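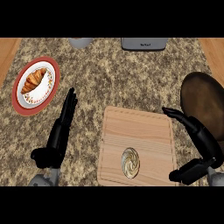

Posted by benchtop_bodger in Home Builds, June, 9:44 pm

Two of us in a shared workshop are planning a two-arm kitchen rig and doing it all in sim first. Counter, croissant on a plate, chopping board, arms coming in from the near side. My mate reckons once the left hand can pick up the croissant in the simulator we can order parts. I'm not convinced. The Hollard hands he wants are 139 dollars each before postage, and I've never seen a sim grasp survive a real benchtop. Is he dreaming?

gumleaf_robotics
Mostly, yes. What's the friction set to on that pastry? If it's one rigid lump, the grasp tells you nothing about a real one, which squashes and sheds flakes everywhere. Sim is good for reach. Park both hands either side of the board as you've got them, then sweep each one over the whole counter and log the collisions. I'd want that pan on the right moved before I trusted the right forearm near it. Buy one hand, bolt it to a bit of scrap and try 44 grasps on a bread roll. I did that with a Bramon gripper and binned the idea within a fortnight.

solder_and_tea
Works fine in mine. Just turn the physics step down.

kero_shed
Turning the step down fixes jitter. It won't fix a wrong model. Agree with buying one hand first.

Related
Gillham servo horns keep stripping
Cheap wrist joints, any good?
Matching sim lighting to a garage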